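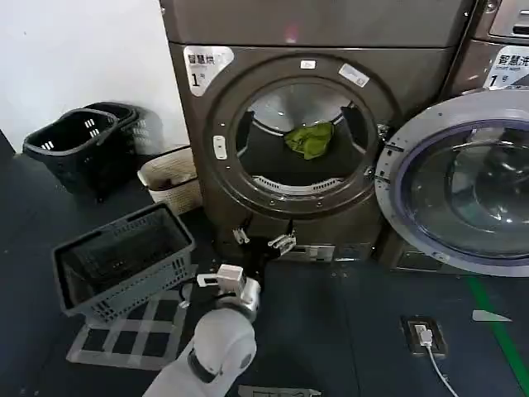
A dryer with its door open and one green cloth left at the back of the drum.

Getting more out of your dryer (and fewer wrinkles out of your clothes)

I grew up in a house where the wash went on a line from April until the first frost, and I still think nothing smells as good as a pillowcase that has been out in the wind. But I live in an apartment now, on the third floor, with a balcony the size of a bath mat, and so the dryer and I have had to become friends. I've been writing down what works for me for a good while, and in September, when the rainy spells start and everybody's towels go musty at once, I get more letters about laundry than about anything else. So I've gathered the dryer ones on one page.

Shake everything out first

It sounds like something your grandmother would say, and mine did, every single week. Clothes come out of the washer twisted around each other like rope, and if you drop them in the dryer that way, the outside gets baked while the middle stays damp. Take each piece, give it one good snap, and drop it in loosely. Shirts that get this treatment hardly need the iron afterward, and I say that as somebody who would go a long way to avoid ironing.

Don't fill it to the top

Half to two thirds full is plenty. The clothes need room to fall. I know it's tempting to squeeze in the bath mat too, especially if you're paying by the load, but a stuffed dryer runs longer and you'll end up feeding it again anyway. The opposite is also a nuisance, by the way: one lonely sweatshirt just slides around and never seems to get dry. Put a couple of dry hand towels in with it and it will tumble much better.

Sort by weight as well as by color

We all learned darks and lights, but for drying it's thick and thin that matter. Jeans and bath towels want a long, warm run. T-shirts and pillowcases are finished well before that, and if they stay in to keep the jeans company, they come out stiff and a little smaller every time. If you have only one load, set the timer short, pull out the thin things while they're still a touch warm, and let the heavy ones carry on.

The lint filter, every time

Yes, every time, even when it doesn't look like much. Some filters sit in the top of the machine and some along the lower edge of the door opening, so if you're using a machine that's new to you, have a look around before you start. Twice a year I wash mine in warm water with a drop of dish soap and an old toothbrush (dryer sheets leave a film you can't really see, and water will sit on top of the mesh instead of running through). Let it dry all the way before you put it back. While you're at it, check the vent hose behind the machine if you have one, and straighten any kinks.

Skip the dryer sheets on towels

My friend Magdalini Kontogiannis ran the linens at a small guesthouse for years, and she won't let a dryer sheet or fabric softener anywhere near a towel. They make it feel silky and then it won't soak up a thing. She uses wool dryer balls, 2 to a load. If your towels have already gone slippery, wash them once with a cup of white vinegar and no softener, and they'll come back to themselves after a wash or so.

Look in the back of the drum

Socks, washcloths, baby hats, the good napkin from the set. Small things love to stay behind, and a dark drum hides them beautifully. I give the drum a slow spin by hand and feel along the back before I close the door, and I check inside fitted sheets too, where I once found a whole week's worth of my husband's handkerchiefs! In a shared laundry room, have a quick look before you load as well as after. A stray red sock from somebody else's wash can do a lot of harm to a white blouse.

Keep a little laundry bag ready

If you carry your wash down the hall or down the street, pack a small pouch and leave it in the basket: coins or the card, a stain stick, a mesh bag for delicates, a few clothespins, and a pen. Soudabeh Ahmadpour wrote in to say she keeps a folded pillowcase in hers for the dry things that are ready early, and I've copied her ever since.

Fold while it's warm

I'm no saint about this one. But if you can manage to stand there for about 2 minutes and at least lay the shirts flat on top of one another, the wrinkles won't set. If you've missed your moment, toss in a damp washcloth and run the load for ten minutes more, then take everything out right away and hang up what you can.

Next month I'll get to wool sweaters, and to the question several of you have asked about getting candle wax out of a tablecloth.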